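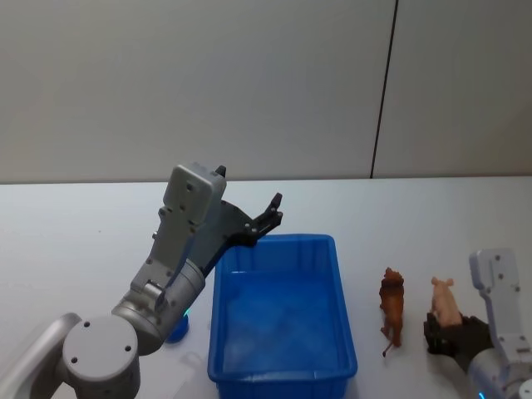 Last updated: Nov 10, 2022

Gremville Farmyard Set: README

What you have downloaded

Recordings of two robot arms putting toy animals into a blue bin, made to compare two sets of gripper fingers. The set has 300 episodes, each with joint positions, gripper opening and the head camera view. If you were hoping for something grander, the Stimville lab has a kitchen.

Why toy animals

We began with wooden cubes, as everyone does, and every gripper was excellent at cubes. Animals have legs, tails and opinions about where their centre of gravity is. The lion stands upright on its end, mane at the top and tail trailing on the table, and offers a gripper very little it would call a flat side. The pig is small, pink and mostly curve. Between them they separated the two finger designs within an afternoon, which the cubes had failed to do since May.

The fingers

Set A: the black two-fingered linkage grippers, used on both arms. They open wide and close firmly.
Set B: the soft pads from Bermúdez, same mounting. Kinder to ears and snouts, slower to let go.

The folder name tells you which set was fitted. The file header also tells you, and in 13 episodes it tells you something else. Believe the folder.

How an episode goes

The bin sits between the arms. Either arm may pick up an animal, and either may wait over the bin while the other works. We did not script the order. Tanveer Farooqui drove most of the Set A episodes and favours the right arm; Čestmír Hájek drove most of Set B and favours lunch. If your model learns to tell the fingers apart by who was driving, please write and say so, as we suspect it too.

An animal counts as delivered when it is inside the bin and the gripper has let go. Hanging a pig over the rim by one foot is marked "partial". There are more partials than we would like.

Known problems

Episode 1397 is real. Numbering carries on from an earlier project and there are gaps all through it. Please stop reporting them as missing files.

The wall and table are both pale, so depth estimates wander at the back edge of the table. The dark seam in the wall helps a little.

The near end of the bin falls outside the head camera's view. An animal dropped there is down in the log and nowhere else.

Gripper opening is logged as commanded, with no force reading. A firm grip on a pig and a firm grip on nothing differ only in how far the fingers got.

Versions

Version 2 replaces the first release, in which left and right were swapped in the labels. Anyone who trained on the first release has our sympathy and a mirror-image robot.

Use and contact

Free for research and teaching. Cite it as the Gremville Farmyard Set, version 2. Questions about the recordings go to Tanveer, questions about the loader to Čestmír. The loader lives in the Grivomden repository, under tools, and wants its config file in the same folder as the episodes.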